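Plimano Community Kitchen School
Baking Basics, Session 7: Custard and Quiche
Handout

Read this before class. Bring an apron and a container with a lid.

What a custard is

A custard is milk or cream thickened with egg. The egg proteins unwind as they warm up and link into a soft net that holds the liquid. Heated too far, the net tightens and squeezes the liquid back out. That is the watery layer you find under an overbaked quiche.

Basic ratio

One large egg to half a cup of dairy. For a 9-inch quiche we use three eggs and a cup and a half of half-and-half. All milk gives a firmer, plainer filling. All cream gives a rich one that browns fast.

Temperatures

Egg custard starts to thicken near 160°F. Take the quiche out when the center reads 168. It will keep climbing a few degrees on the counter. The edges should be firm and the middle should still wobble when you nudge the pan.

Fillings

Cook anything with a lot of water in it first. Mushrooms, spinach, zucchini and onions all go in a skillet until the pan is dry, then cool completely. Salt the custard lightly if you are using ham or a hard cheese. Two cups of filling is the limit for a 9-inch crust.
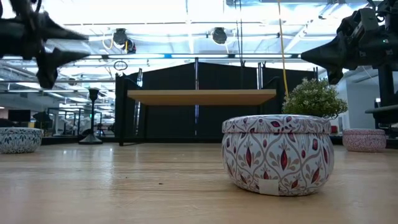
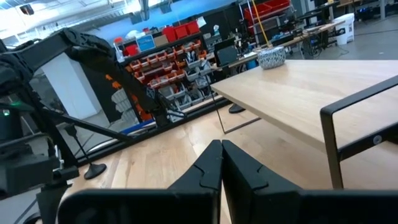

A reader of the July handout wrote in to say that her crust went soggy even though she had baked it blind for 15 minutes. Tô had the same trouble and fixed it by leaving the crust in until the bottom was dry and lightly browned, closer to 25 minutes, then brushing it with beaten egg and giving it two more.

I have changed the crust instructions to match.

Crust, revised

Chill the lined pan 30 minutes. Line with parchment and fill to the rim with dried beans. Bake at 375°F for 20 minutes, lift out the beans and paper, and bake 5 minutes more. Brush with egg, return for 2 minutes. Lower the oven to 325°F before the custard goes in.

Common problems

Cracked top: oven too hot, or left in too long.
Holes like a sponge: egg mixture whipped. Stir with a fork and let the foam settle.
Leaks: patch cracks with a bit of raw dough before the egg wash.

For next time

Bake one quiche at home and write down the oven setting, the total time and the center temperature. Session 8 is pastry cream, on the stove.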